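Open day at Pritari: robots, old boards and a very patient host

Posted by Sreekumar Poojary on 21 October 2018

Filed under: Days Out, Machines, Making Things

I have been trying to get inside the Pritari workshop ever since I found out it was a ten-minute walk from my dentist. They open the doors to the public one day a year, and this year I finally put my name down in time. It went on the waiting list as number 27, and I didn't hear back until late August, so I had more or less given up. Then the email came and I was grinning at my phone like a kid!

The building used to be a furniture showroom, and it still has the big front windows and the strange carpeted ramp. You sign in, you get a sticker, and then you're more or less free to wander. I'd expected ropes and a recorded voice. What I got was a woman named Thevar (her last name, which is what everybody there calls her) who met our group at the ramp and said we could ask anything we liked as long as we kept our sleeves out of the arm's way.

The first stop was Multilier, the big one, which stacks boxes. It's fast and loud and the children in our group adored it. I liked it fine. But the one I'd come for was Dromer, at the back, because Dromer works with wood, and I've spent a lot of weekends working with wood and doing it badly.

Dromer is an arm with a small camera down by the wrist, and the camera's picture goes up on a monitor so visitors can follow along. I stood in front of that monitor for so long that my coffee went cold. I know what a board looks like. I have stacks of them in my garage that my wife would like to discuss. But I had never looked at one from down there, right over the grain, and it's a different animal.
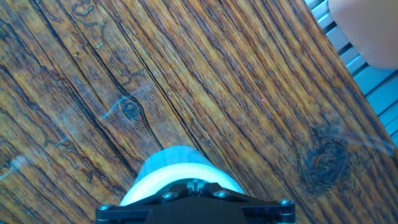

Knots are what I kept asking about. A big dark knot is where my own projects go wrong, every single time, because the grain swings around it and I go on pushing as if it were straight. Thevar said the knots are where they've spent most of their effort too (which cheered me up no end). Old wood is harder for them than new wood, she told us, since there's so much more pattern on it — lines, cracks, stains, little marks that could be something or nothing. The software has to decide what matters. They've collected 1,536 short runs over different boards so far, and she reckoned the weathered ones taught them the most.

A man next to me asked why they didn't just use nice clean lumber. She laughed and said they had, for the first 158 runs, and then someone brought in a plank from a barn and everything fell apart for two weeks. I loved that answer. I've been to trade shows where you couldn't get a person to admit that a machine had ever had a bad day, and she told us about a dozen of them without being asked.

We also got to try a bit of steering ourselves. You hold a handle, and the arm follows you, and there's a tiny lag that makes you feel like you're moving through syrup. I was terrible! I overshot, came back, overshot again. A girl of maybe ten went after me and was smooth as anything on her first go, so make of that what you will.

Practical stuff, if you're thinking of going next year. Admission is free, but they take up to 300 people across the day, and the morning slots go first. Street parking was hopeless, so I left the car at the library and walked. Wear shoes you can stand in. The talk upstairs is good but runs long, and if you have to pick, skip it and stay down by the arms, where you can get your questions in.

I've emailed to ask if they want any more old boards. I have plenty, and a couple of them are really ugly. No reply yet, but I'll post here if they say yes.

We use cookies to remember your settings and count visits. By reading on, you agree to our cookie policy. OK | Learn more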